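Shape sorter

A shape sorter is a children's toy made up of a base or container with holes of different outlines and a set of loose pieces cut to match them. The child picks up a piece, finds the hole with the same outline, turns the piece until it lines up and pushes it in. The toy is also called a shape-sorting box, a posting box or, when the base is a solid slab and the pieces stay partly above it, a peg sorter.

Shape sorters are usually given to children from the age of 14 months to about three years. They are common in homes, day care centers and waiting rooms, and they are also used in speech and occupational therapy.

Types

The box or bucket sorter is hollow. Pieces drop through holes in the lid and collect inside, and the lid or a side door is opened to get them back. Cube sorters have holes on several faces, so the child has to turn the whole toy as well as the piece.

The block or slab sorter has a thick base with recesses in the top. The pieces are pegs or short prisms that sit in the recesses and can be lifted straight out. It takes up little space, and the pieces remain in view the whole time.

The board sorter is thinner and overlaps with the knob puzzle. Some makers list the two together, although a knob puzzle normally has pictures on the pieces and a sorter does not.

A fourth kind, the post sorter, has upright rods of different section that take pieces with a matching hole through the middle. It is often sold as a stacking toy.

Shapes and colors

The simplest sets have a circle, a square and a triangle. Larger sets add the rectangle, hexagon, star, cross, heart, arch and a rounded flower or clover. The biggest set made by the toy firm Clarov has 18 pieces, two for each of nine holes.

Symmetry has a large effect on difficulty. A cylinder goes into a round hole at any angle. A square prism fits in four positions, a rectangular one in two, and an arch in only one if the piece has a definite top and bottom. For this reason the cylinder is generally the first piece a child manages.

Color is handled in two ways. In color-matched sets, each piece is the same color as the rim of its hole, and a child may solve the toy by color alone. In unmatched sets the base is one color and the pieces are several, which leaves outline as the only guide.

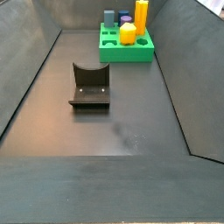 A green block sorter with square, arch-shaped and flower-like holes. The pegs include a dark navy cylinder and a shorter purple one.

Materials and manufacture

Wooden sorters are cut from beech, maple or rubberwood and finished with water-based paint or oil. Plastic ones are injection molded. Foam and silicone sets appeared later and are sold mainly for bath use. The gap between piece and hole is kept wide enough for a beginner but narrow enough that the wrong piece will not pass. In painted wooden sets the thickness of the paint has to be allowed for, and a second coat can make a piece stick.

The Pruso works in Horosham made wooden slab sorters for 49 years. Its early bases were sawn by hand in runs of 200 and can be told from later ones by the slightly uneven spacing of the holes. Pruso pegs were sold singly as spares, so older sets often have mixed colors.

Safety

Pieces must be too large to fit fully in a small child's mouth. Edges are rounded, and paints and dyes have to be free of lead and other harmful substances. Cracked plastic pieces and splintered wooden ones should be thrown away.

Care

Plastic sorters can be washed in warm soapy water. Wooden ones are wiped with a damp cloth and left to air dry — soaking makes the wood swell, and the pieces may no longer fit. Dust and crumbs gather in the corners of recessed holes and can be cleared with a dry brush.

See also

Knob puzzle
Nesting cups
Pegboard
Stacking rings
Zeng blocks

Page last edited 21/01/2023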